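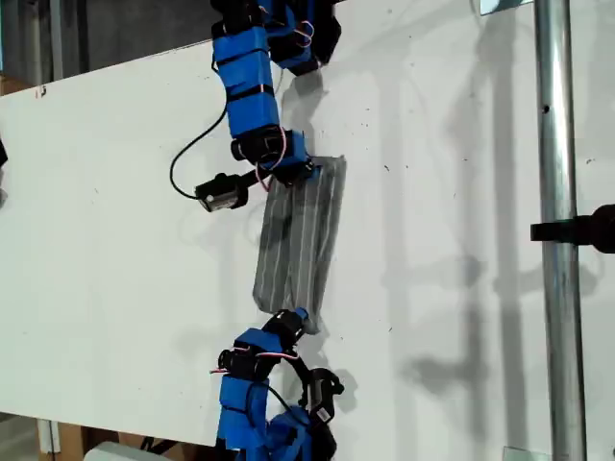
**Communications Office, Briter Textile Reuse Trust**

Iririne, 2022-10-04 – The Briter Textile Reuse Trust will open a household linen collection point on Korletey Street next week, the fifth in the city. Residents may bring towels, sheets, blankets and curtains in any condition during regular shop hours. Items must be clean and bagged.

The new site follows a trial in August, when residents of the Mato district handed in 2000 pieces of linen at a temporary counter. Usable pieces went to shelters and animal clinics. The remainder was sold to a local mill as wiping cloth.

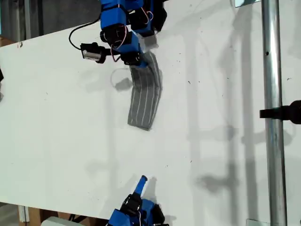 ## Grants for neighborhood groups

The Trust will also award nine grants of $200 each to groups that teach mending and basic sewing. Applications are open to schools, tenant associations and faith groups within city limits. Forms are available at all collection points.

"Many households keep worn linen in a closet for years because they assume it has no use," said Akua Bawa, director of the Trust. "We are asking them to bring it to us."
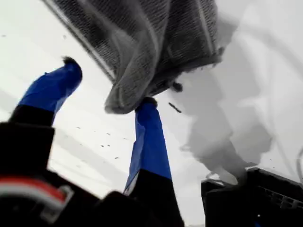
*Page last changed: Tuesday, 3:40 p.m. (opening hours corrected)*

The Korletey Street site will be closed on public holidays. Pillows, mattresses and carpets cannot be accepted. Media inquiries should be addressed to the Communications Office.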